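# Bench tips I picked up from two-armed box packing

Most of my tips here are about kitchens and garages, but my day job is teaching a pair of robot arms to put things back into boxes, and a surprising amount of it carries over to any workbench. Our little project is called Dotatach. Tyra Sandberg runs the learning side, I run the bench, and this fall we finally got a result I'm happy to talk about.

The question was simple: when you're showing the arms how to do a job, is it better to show it the same neat way every time, or to let things get messy? We recorded 50 demonstrations with the cable and the box placed carefully in the same spots, then 50 more where I just set everything down wherever my hands landed. Same job, same person driving the arms, same training afterward.

Then we gave each version 30 tries. The tidy one managed 11, the messy one 24. I'd have bet on a gap, but that's a big one! Tyra wants another round with a different person driving before she calls it settled, and she's right – 30 tries on one bench is a small test. 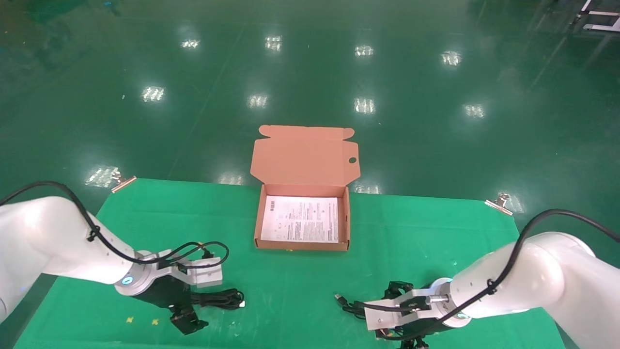 Anyway, the tips, in no special order:

- **Clip your work cloth.** A fabric mat slides the moment you drag a cable across it, and a plain binder clip on a back corner does the trick. I use the big ones from the office drawer. Tape works for an afternoon and then leaves gunk.
- **Pick a mat color that none of your parts come in.** I went with bright green. Black cables show up great on it, for me and for the software.
- **Bundle the cable before you box it.** Leave the plug sticking out of the bundle so you (or a gripper) have something stiff to grab. A soft loop squirms away every time.
- **Fold the box lid back and forth a few times first.** New mailer boxes are springy and the lid creeps down while you're working. Cameron Paterson taught me to crease it hard against the table edge, and we've done it that way ever since.
- **Paper goes in flat.** If the instruction sheet curls, roll it gently the other way and leave it under a cookbook overnight.
- **Watch for glare.** A shiny floor throws the ceiling lights right back at you. I haven't fixed ours. Moving the bench a few feet helped a bit in October and then the furniture got shuffled again.

If you do want to try the messy-practice idea with people, it's worth a go. My nephew was learning to wrap cords for the school play, and I had him start from a different tangle each time instead of the same nice coil. He grumbled, but he got quick at it.

Next up for us is a smaller box with a tighter lid, and I'm still hunting for a cable tie that comes off without scissors. Velcro strips are winning so far, though they pick up lint like crazy, so keep an old toothbrush in the drawer for cleaning them.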